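Topic: Sorting cell went in, what happened on your floor?

wiltus_nights
We got our first sorting arm at Stornard in December and I love it! I used to hand-sort 3214 parts a shift and my wrists were shot. Now I teach the arm new shapes and it's the most fun I've had at work in years.

Marinho283
Glad for you, but how many sorters did you have before? We had six, now two. The ones who stayed are happy, sure.

wiltus_nights
Fair question. Five before, five now. Two moved to packing and one of them hates it.

Benedito Toledo
Packing is harder on the back than sorting, so I get that. Did pay change for the people doing the teaching? Ours didn't until we asked.

wiltus_nights
Not yet, we're asking. Good push, thanks!

Marinho283
Get it in writing.

wiltus_nights
Will do. Anyway, I'm on shapes and colors this week, small batches first, then up to 400 a run. If anyone has tips for parts that end up touching each other, I'm all ears (and on break till 3).
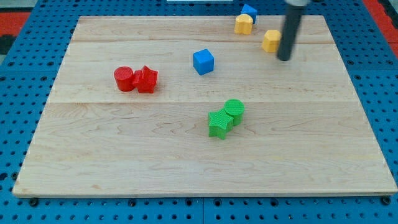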